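Speaker notes – "Cooking in a kitchen the size of a closet"
Library talk, Thursday, 7 pm

Opening
Say hi, wait for the folks at the back to find chairs. Ask who here has cooked dinner with the cutting board balanced on the sink. (Hands up, mine too!)
My kitchen has 44 inches of counter and I've fed 8 people out of it. Tell the Thanksgiving story, but the short version – last time it ate up half my slot.

Slide 2: Where I started
First apartment, over a dry cleaner. Two burners, one of them moody. I bought every gadget going and kept them all in the bathtub. Pause for the laugh, then admit it went on for over a year.
Mention Darmawan Harahap here, my old neighbor, who cooked the best fried rice I've ever eaten on a camping stove and a can of Sterno. He owned one good knife. I owned eleven bad ones.

Slide 3: Clear it off
Big one, so slow down. Take everything off the counter, yes, the mail too. Put back only what you used this week. My Simiyu coffee grinder didn't make it and I sulked, then I forgot I had it.
Somebody always asks about the spice rack. Inside of the cabinet door, cheap adhesive strips, done.

Slide 4: Cook in order
Chop first, wash the board, then turn on the heat. I know it sounds fussy! But if you chop while the onions are going you'll run out of room and burn the onions, and I've done it plenty.
Read out the chili recipe only if we're ahead of time. Skip the bit about beans, people get heated about beans.

Slide 5: What earns its space
A colander, because you can drain pasta in it, rinse berries in it and park lettuce in it while you do something else. Plates that stack. And a toaster oven – I'll defend mine to anybody. It roasts vegetables for 2, it does fish, and in July it doesn't turn the whole apartment into a sauna.
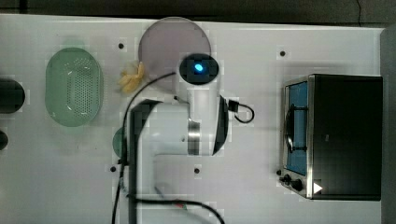
Slide 6: Questions
Repeat each question into the mike, the room is echoey. If it's quiet, ask what they'd save if they could only keep 3 things.
Handouts are on the table by the door. Sign-up sheet for the June potluck is next to them, bring a pen, theirs never work.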